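Noltgate Book Cradle, Reading Room Model

For fragile bindings, parchment leaves and anything else that should never be pressed flat

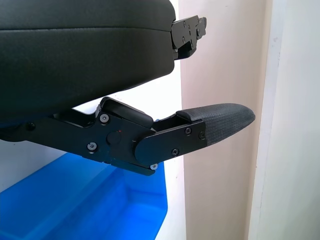
What it's for

If you've ever tried to hold a five-hundred-page volume open with one hand while taking notes with the other, you already know why we make these. The Noltgate supports both boards of a book at whatever angle the spine is happy with, and it stays there while you read, photograph or just sit and puzzle over a faded margin (we do a lot of that ourselves!).

Details

Opening angle adjusts in 11 steps
Holds books up to 5 inches thick
Washable cotton cover, unbleached
Item no. 616

Ordering

Cradles are built in batches of 200, and the next batch ships in March. Libraries and archives can ask Aicha Ghoneim for a loan copy to try first, and she's very glad to talk through odd sizes, scrolls included. Spare covers are sold separately, along with the Ramholm page weights, which so many of you have written to us about.

Page updated 11/19/19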